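Gripper log, part 4: bottles

The Mernstead robotics club moved on to bottles in May. Blocks and foam balls were finished by then, and the Runton challenge lists "grasp and place, household container" as its second task, worth 45 points. The container has to stand on its base at the end. A bottle that falls over scores zero, even if it reached the right spot.

We collect demonstrations with hand-held grippers. The fingers are the Nuden pattern, ribbed pads on angled plates, with a stiff strip on the inner edge. I reprinted the pads twice because the first set split at the base after 10 sessions. The current set uses a softer filament and a slower print speed, and the ribs fold more evenly under load.

Coconut water turned out to be a good test object. The body is wide at the shoulders and pulls in toward the middle, so a grip that starts too high tends to slide down. Taking it around the lower half works better.
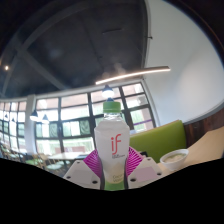

Babaei commented under part 3 that grip height matters less than approach angle, and that their team lost most of its points by coming in tilted and pushing the bottle over before the fingers closed. They suggested keeping the wrist level for the last stretch and closing slowly. I went back through our own failures with that in mind, and the tilted approaches do make up the larger share. I have added a level check to the session sheet.

The release is the other half of the problem. If one finger lets go first, the bottle gets a small push to the side. On a flat tabletop it usually recovers - near an edge it may not.
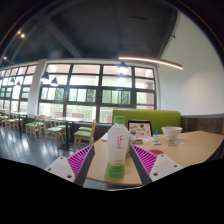 The fix so far is procedural. Lower until the base touches, hold still for a moment, then open both fingers at the same rate and back out in a straight line. The trigger linkage has some play in it, so I also shimmed the left side with a strip of tape. A proper bushing is on order.

The data set now stands at 2453 demonstrations, of which 105 are bottles. That ratio needs to change before the next training run. Part 5 will cover the new linkage, assuming the bushing fits.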